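Kovine Gear Kits — progress report to the Vainio fund, second period

Sending this on Tuesday as agreed, sorry it's close to the wire. Budget sheet is separate. Headings follow the ones on your form except where we had nothing to put under them.

Where we are overall

Behind on packing, level on machining, ahead on the class notes. The kits are in use at Ekville most weeks now. The other thing you asked for last time, a clear list of what a kit has in it, is below and should stay the same until the end of the grant.

For whoever picks this up new: Kovine makes small metal assembly kits for adult learners who want to get into fitting and light maintenance work and haven't handled parts before. Plates, gears, pegs, a cloth to work on. Learners build up a simple gear train on a plate, take it down, build it again. The grant pays for parts, finishing, the room at Ekville and the printing.

What a kit has in it now

- round metal plate, flat, hole through the middle
- spur gears, small, mixed
- pegs, short, plain
- dark grey work cloth
- card with the first four builds on it
- tin with a lid (see below, tins are late)

We dropped the square plate. It was cheaper to cut but learners kept lining everything up to the corners and the builds on the card don't want that. Round it is. The shop at Pamadmont was fine about the change, they hadn't started on the second lot.

Numbers

Plates cut and finished: 400. That was the target for the whole period so that line is done.

Gears through the deburring stage: 591. Should be further on. A batch came back with burrs still in the roots of the teeth, you could feel it with a fingernail, and we sent the lot back and lost the time. No charge for the redo but no apology either.

Kits complete and signed off: 35. This is the weak number and we know it. Nearly all of it is down to the tins, and to pegs, which I'll come to.

Learner sessions logged at Ekville: more than 200 since the start of the grant, counting a repeat visit as a session, same as in the last report.

Pegs

Most of the trouble this period. The drawing gave the peg diameter and the tolerance on the hole but not which way the tolerance ran, so the first lot came in tight. You could get a peg in if you leaned on it. Getting it out again was another matter and we bent two plates finding that out. Second lot were turned down slightly and went in by hand, but some of them leaned, and a gear on a leaning peg rubs on its neighbour and the learner thinks they've done it wrong.

Third lot are good. Stand up straight, come out with a twist. We are now checking each one in a test plate before it goes in a bag, takes a while, but the rejects have dropped to hardly any. The drawing has been redone and both we and Pamadmont have the same version with the same letter on it. Should have been the case in the first place.

Old pegs are in a jar marked NO. Please nobody send them out.

Gears

Finish is better than last period. The brighter ones throw a lot of light back under the strip lamps and a few learners said they found it hard to see where the teeth met. Tried a duller finish on a handful, looked nice, picked up finger marks at once. Going back to bright for the time being and telling people to turn the plate a bit.

Question still open on whether to stamp the tooth count on the face. Tutors want it. I don't, much — counting the teeth is half of the second build. Could stamp the underside? Would like a view from Vainio but it isn't a spending matter so no need to hold anything up for it.

One thing that did come out of the sessions. If you hand over a bag of gears people tip them out and stand them on edge to compare sizes, and small ones roll. Straight off the table. We lost enough of them under the radiators in the spring that we started handing out the cloths first and the parts second. Hardly any losses since then. Cloths cost very little and I'd put them down as the best money in the budget.

Cloths

Ordered large so that one covers most of a table. Dark grey, so metal shows up against it. They arrive folded and the creases don't come out on their own. Not a problem for the plates, the plates are flat and heavy enough to sit, but a peg laid down loose will find a crease and stop in it, and then it's hard to spot. We have been ironing them in batches. Asked the supplier about having them rolled, the price was silly.

Washing: cool, no softener. The softener left something on them that ended up on the gears. It's on the card now.

The room at Ekville

Fine. Concrete floor, so cold in the mornings, and any gear that does go over the edge makes itself heard. We've asked for the heating to go on at eight instead of nine. The hire rate is unchanged for this period. There was talk of moving us to the smaller room upstairs, which wouldn't take the tables, and that seems to have gone away.

Tables are laid out with a gap to the wall so that tutors can get round the back. Lighting as above. Storage is the thing we are short of, there's one cupboard and it has the finished plates in it, stacked flat with paper between. Anything else goes home in somebody's boot. If there's an underspend on printing at the end I would like to ask about a second cupboard.

Builds and class notes

First four builds are printed and in use.

Build one is just handling. Plate on the cloth, hole in the middle, peg in, peg out, gear on, gear off. Sounds like nothing and it takes most people longer than they think. Some have never picked up a part with any weight to it.

Build two is two gears meshing. Tutors report this is where people slow down, they push the second gear down on top of the teeth of the first instead of turning it in. We've added a line to the card about it. Also a drawing, which does the job better than the line.

Build three adds a gear of a different size and asks which way each one turns.

Build four is the same as three with the card face down.

Five and six are drafted. Five needs a longer peg, so it needs a drawing, so it needs Pamadmont, and I'd rather have the short pegs in the bags before opening that up. Six is a fault-finding one, tutor sets up a bad build and the learner finds what's wrong with it. Trialled once. Went well, overran by half an hour.

Tins

Late. Were promised for May, then not. The maker says the lids were the wrong depth and they've had to be pressed again. Meantime kits are going out in bags inside a cardboard box, which is all right for a cupboard at Ekville and not all right for the post. No posted kits until the tins are here. That's the main reason for the low figure for completed kits, the parts are mostly there and the signing-off needs a tin.

Have asked for part payment to be held back. They've agreed.

Money, short version

Plates under budget. Pegs over, because we paid for them nearly three times, though the third lot was at a lower rate. Cloths on budget. Gears on budget if the redo stays free. Room on budget. Printing well under so far, but five and six are to come and they have more drawings in them.

Overall I expect to land close to the line. No request for more at this stage.

What learners and tutors said

From the slips, as written:

"Liked that it was real metal."

"Would like to keep the plate." (several of these)

"Couldn't get peg out." (early on, see above)

"Better than doing it on a screen."

"The room is freezing."

"More time on the second one please."

Tutors' main point is still pace. Some groups do all four builds in a morning and some do one and a half. We've stopped trying to run a whole table at the same speed and it's calmer. They would also like a spare gear of each size kept at the front so a session doesn't stop when one goes missing. Agreed, and already happening.

Next period

Tins in, finished kits up. Rest of the gears through deburring, and a second check of the roots before they're bagged.
Pegs bagged with the plates, not in a seperate bag, people lose the bag.
Drawing for the long peg to Pamadmont once the above is moving.
Build five printed as a trial sheet, small run.
First posted kits to go to the two groups already on the list.
Ask Ekville again about the heating. And the cupboard.

Risks

The tins again. If they slip another month the posting slips with them and I'd want to talk to you about moving that target over into the next period. Gears if another batch comes back rough, though we would catch it sooner now that they get looked at on the day they arrive. Storage, mildly.

Nothing else I'd call a risk. The plates are good and I'm pleased with them. They sit flat and the middle hole is clean, and a peg near the rim leaves enough plate free to put the other parts down on while you work, which was the point of going up a size on the diameter.
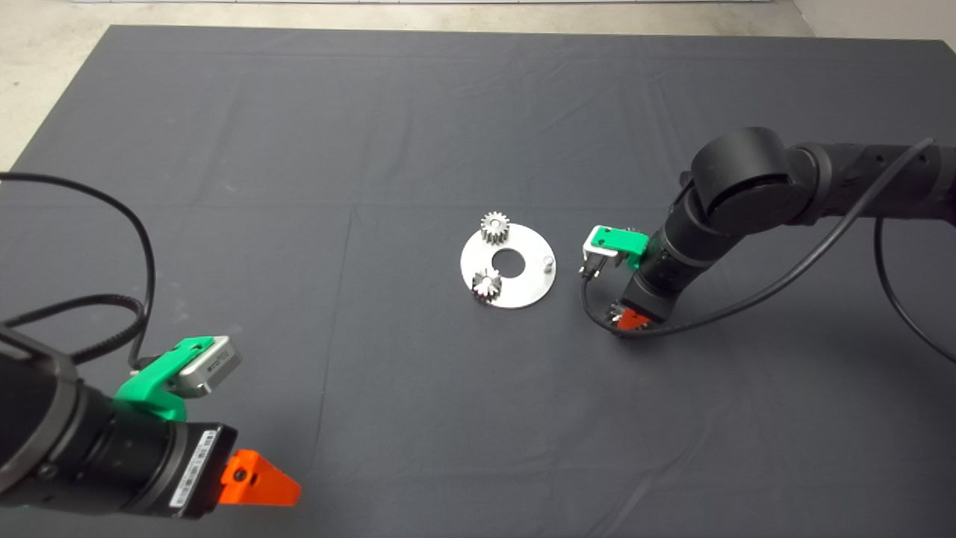
One more on sizes — the new diameter needs a slightly wider tin than the old plate did, and the maker has the measurements in writing. Will send the revised packing dates as soon as they confirm.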